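Trollham Kitchenware Support
Ticket: Bamboo cutting board, rocking and fuzzy surface
Product line: Havomska boards, large
Opened by: Tumelo Swanepoel
Assigned to: Li
Opened: 2018-11-21
Status: Resolved

Customer message

I bought the large bamboo board from your Pudcombe store in March. It was flat when I got it. Now it rocks when I chop near one corner, and the top feels fuzzy after washing. I use it every day for vegetables and bread. I never put it in the dishwasher. There is a faint onion smell that stays after I wash it with dish soap. Is it finished or can I save it?

Reply from Li

Thanks for writing in. Please answer these so we can tell warping from an uneven counter:

Does it rock on another flat surface, such as a table?
Does it rock when you flip it over?
Are there any cracks or gaps where the strips join?
How do you dry and store it?

Customer message

Tried it on the table. It rocks there too, less than on the counter. Flipped over, it does not rock at the corners but it spins if I push one end. No cracks that I can see. I rinse it, wipe it with a towel and leave it lying flat by the sink.

Reply from Li

Spinning on one side and rocking on the other means the board is cupped. One face has been drying faster than the other. With no open joints it is usually worth trying to flatten it.

Wipe the hollow side with a damp cloth. Leave the other side dry.
Lay the board hollow side down on a towel and put some heavy books on top.
Leave it 3 days. Check once a day and change the towel if it is damp.
When it sits flat, stand it on edge overnight with air on both faces.
Sand both faces with 200 grit, along the strips. Wipe off the dust.
Rub in food grade mineral oil, both faces and all edges. Wait an hour, wipe, and repeat. 2 coats is enough to start.

For the smell, scrub with coarse salt and half a lemon before you sand, then rinse and dry.

Customer message

Did the salt and lemon first. Smell is gone. After the books the board is almost flat, with a tiny bit of movement at one corner. Should I repeat it before sanding?

Reply from Li

Yes, one more round with the books. Then sand and oil as above. From now on stand it on edge to dry, and oil it when the surface starts to look pale.

While it is in use, keep it fully on the table and check what is under the far end before you press down. A fold of cloth or a crumb under one corner feels the same as a warp.

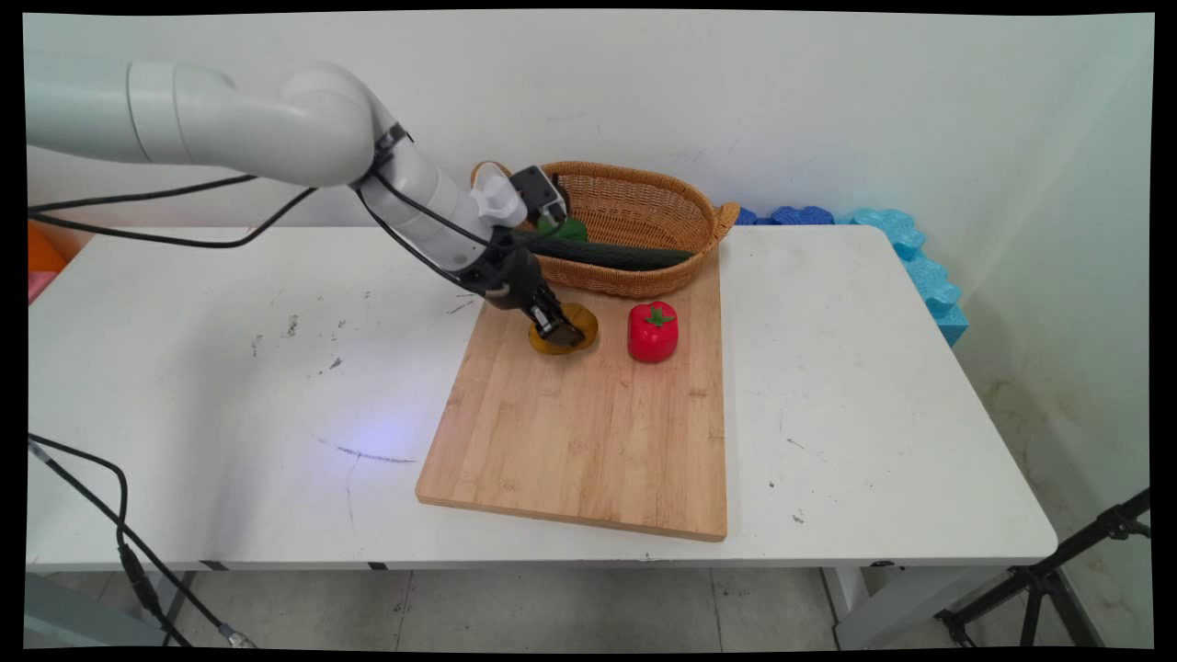
Bamboo board lying lengthwise toward the front of the table, red bell pepper on top, wicker basket over the back end.

If you keep a basket on the end of the board like that, lift it off before you test for rocking. The weight can hide a small warp.

Customer message

Second round worked. No rocking on the table or the counter. Sanded and oiled, and the fuzz is gone. You can close this.

Closed by Li. No replacement sent.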